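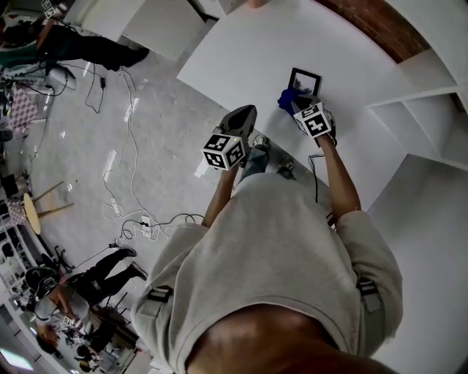

Small framed pictures collect dust at a steady rate, and most of the damage they suffer comes from cleaning. Liquid sprayed on the glazing runs to the lower edge, wicks under the rabbet and reaches the mat. A black finish shows every streak it leaves.

Lay the frame flat on a clear table, glass up. A white surface makes stray grit easy to spot. Fold a dry cloth into quarters and work the molding first, one side at a time, from the corner outward. Refold to a clean face before touching the glazing. Straight, overlapping passes leave less haze than circles.

Cloth weight matters more than color. The Stougaard flat weave, at 33 cm square, holds its fold and suits glass. The Waltia is thicker and sheds a little on its first use; wash it once, without softener. Driston's version is the cheapest of the group and works well on molding, less well in tight corners.

If a mark stays after 2 dry passes, dampen one corner of the cloth with distilled water and keep it 2 cm from the edge. Acrylic glazing scratches easily and should never be rubbed dry under pressure.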